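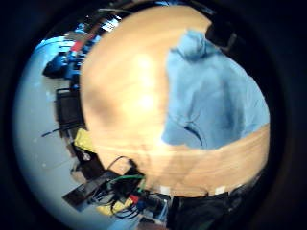

Two thousand, two hundred and seventy-five pounds, Jellen was asking, and did that cover the arm or only the box it came in?

I said it covered the arm. Delivery was 122 on top. The Dellby brochure called this a saving, though it didn't say on what.

"We've got 500," came the answer. "And a blue cloth that still wants folding."

I turned to the page about payback. By the third year, it promised, we'd be ahead by 1,000 pounds. I had read the same sentence about the last one.

I put the brochure face down and went to look at the cloth.

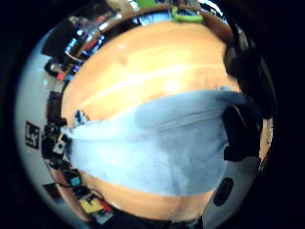
The Second Quote

Ekström wanted less money and more signatures. I asked what happened if it broke in August. They sent another brochure.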